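A small red drum and a very good afternoon

I went to Tustmont to hear about drums and came home with a sore wrist, two new sticks and a strong urge to rearrange my living room. If you have never spent an afternoon hitting small drums in the company of people who love them, please do. It's wonderful!

The people in question are Oana and Roxana Pîrvu, sisters, who collect, mend and lend out hand drums under the name Nerkell. They have 138 of them at the moment. Some hang from the ceiling, some live in fruit crates, and one very large one is used as a side table and has a lamp on it. You can borrow any of them for a month, apart from the side table (I did ask).

I had expected to fall for something old and battered. There was a goatskin one the colour of tea, and a lovely squat thing that Oana plays with her fingertips while she's on the phone. But the drum I kept going back to was a plain little red one, glossy as a toffee apple, with a cream-white head and gold-coloured tacks round the rim. It has a red fabric strap, so you can sling it over a shoulder and walk about with it, and I walked about with it for quite a while. Roxana calls this one Vlad. Vlad weighs 724 grams, strap included, and has a crack to him that carries straight through two closed doors.

"Start him near the edge," Roxana told me. "Everybody goes for the middle and then wonders why it sounds like a cushion."

She's right. Out by the rim the note is bright and short, and as you move inwards it gets rounder and lower, until you reach a deep sort of thud that you feel in your elbows. I had always thought of a small drum as having one sound. I found five in the first ten minutes, and Leonilde Garcia, who had come in to return a tambourine and stayed for tea, showed me a sixth by laying her palm flat on the skin while I hit it.

Then there's what you put underneath. A drum on a bare hard surface buzzes and wanders off. Put it on a cloth and it settles down beautifully, and the Pîrvus' favourite cloth is a gorgeous long one printed with a swirling night sky in the Van Gogh manner, all cobalt and turquoise with bursts of golden yellow. Red on top of that blue is a treat to look at. Little wooden blocks come out as well, for wedging or for knocking together when a smaller child wants to join in.

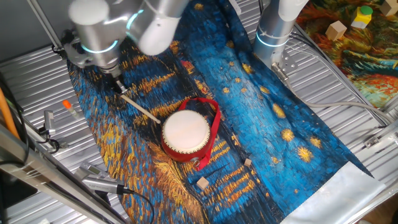 The red drum on its night-sky cloth, with two small wooden cubes. 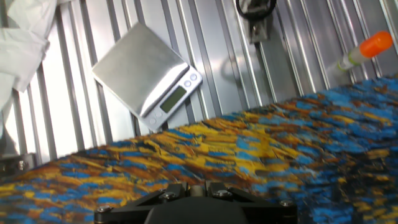 Why there's a kitchen scale

I love a hobby that borrows from the kitchen, and this one borrows freely. Wax is softened in an old milk pan, skins soak in the washing-up bowl, and a flat steel-topped digital scale is the thing Oana says she would miss most. She weighs sticks on it. Two sticks that look like twins can be several grams apart, and once you've played with a mismatched pair you notice it for ever after: one hand feels slightly late and you blame yourself.

Try it at home with whatever you've got. Wooden spoons are a very good place to begin. I weighed every spoon in my drawer the evening I got back and found exactly one matching pair, which I have now taken out of cooking duty altogether.

Weighing helps with choosing a drum for a child, too. Liam Pilkington, who teaches the beginners' group at Gondow, lets his pupils hold each drum on its strap for the length of a song before they pick. The heavy ones get handed back by the second verse.

Looking after one

Keep it off the radiator. A skin head dries and tightens, and if it's already taut it can split overnight. A cool shelf is fine, and a cloth thrown over the top will keep the dust off.

Wipe the shell with a barely damp duster and go gently round the tacks, where fluff gathers. Look at the strap now and then, especially at the ring, as that's where the stitching gives up first. Roxana resews hers every March, all in one go, with the radio on.

And play it! A drum left in a cupboard goes dull, says Oana, and I'm choosing to believe her, having had Vlad on loan until 29th August. Next door have been very decent about it. I'm giving them the wooden spoons.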